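Garndale open day, notes from the lab floor

Got there late, parking at Garndale is a joke. Missed the welcome talk, caught the second tour. Miyuki Ebihara leading, fast talker, good.

Bay 2 — hand-held grippers

What everyone wanted to hear about was the pinch in July. Ebihara didn't dodge it. Finger pads closed when they should of stayed open, operator got a bruised thumb. Cause was a worn return spring, rated for 3000 cycles and nobody logging them. Now they swap at 614. Seems low to me but fine.

People work with head cameras on, leaning right in over the tool. Faces get close. I asked about eye protection, answer was "under review". 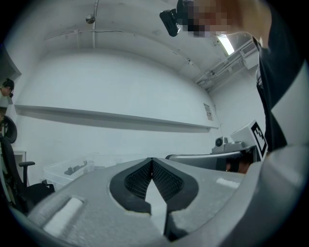

Bay 3 — the Surnlow arm

This one was down. Fault 298, lost position, stopped dead twenty minutes before our group came in. Katsuhiko Nomura had the cover off and was not in a mood for questions. Did say the e-stop worked but the restart didnt ask for a confirm, and that bothers him more then the fault. Me too.

Fix is a Pruvthorpe relay, 90 dollars, on order.

Coffee after. Picked up the Mahmoudi leaflet on guarding, will scan it and send round.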